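Trade fair at Urnthorpe, quick notes

Got in just after 8, parking a mess. Hall is one big shed, 278 stands on the plan, bring decent shoes. Coffee near the doors, long line, skip it.

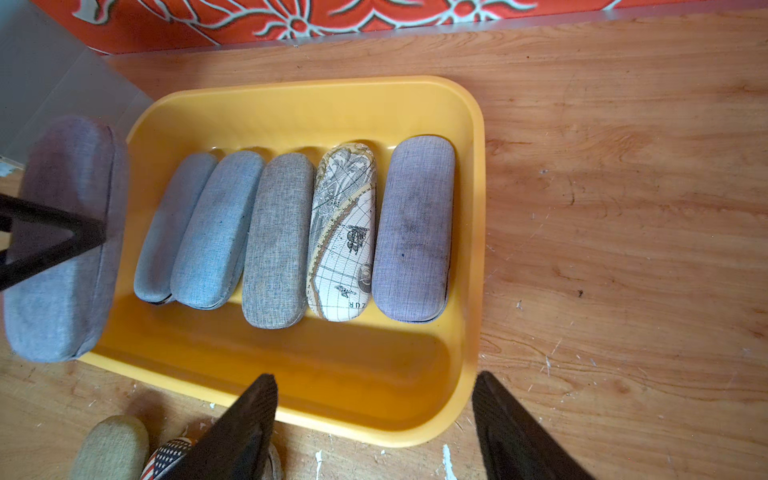 Eyewear and small goods

Fabric-covered cases all over, blues and grays mostly. Jistov had the nicest linen feel, prices only if you ask. Poojary quoted me for a run of 639, lead time till June. Bit slow but teh samples were good.

Wallpaper next. Big flowers are back, orange-red especially. 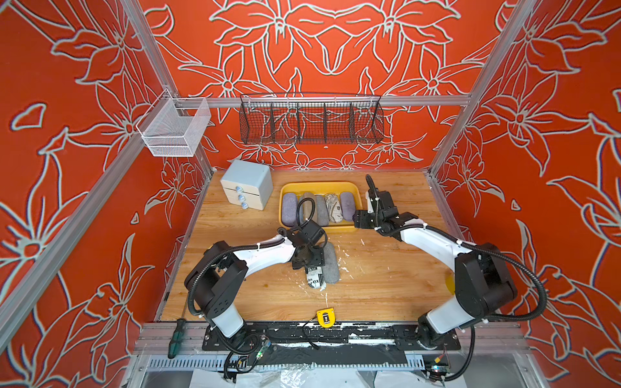 Can you buy on the day?
Trade orders only, but a few stands sell off samples after lunch.

Spent too long at Huveretti. Lovely lilies, sold by the roll, minimum 11. Ajith Reddy talked me thru the pasting, lining paper first on old plaster.

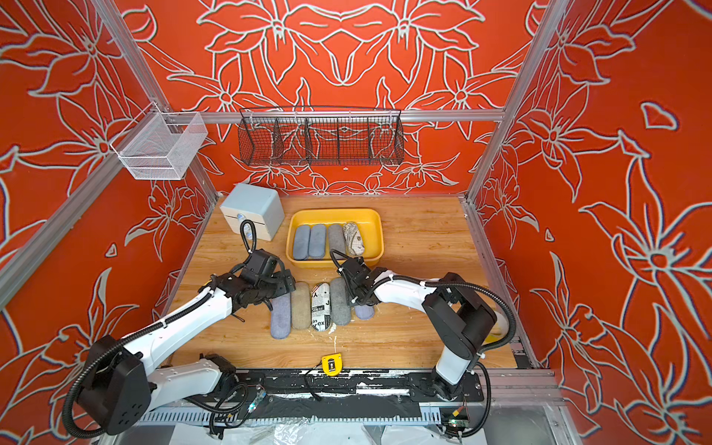
Food and getting home

Soup ok, rolls gone early. Shuttle to the station every half hour, last one leaves before closing so watch it. 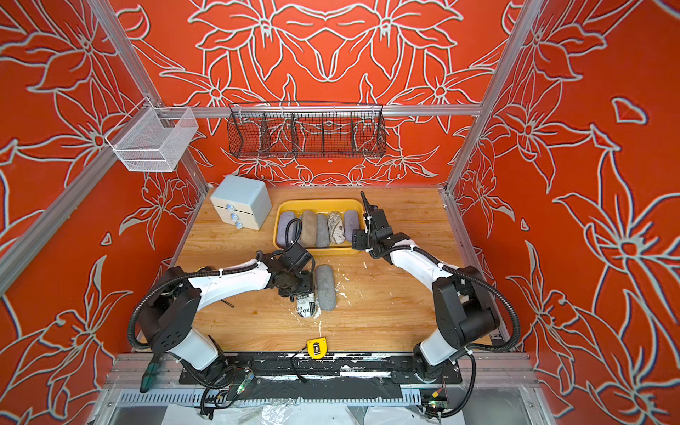

Urnthorpe Shopkeepers Club, Visits Group

Catalogs are in the club room, borrow but bring back. Next trip list goes up soon.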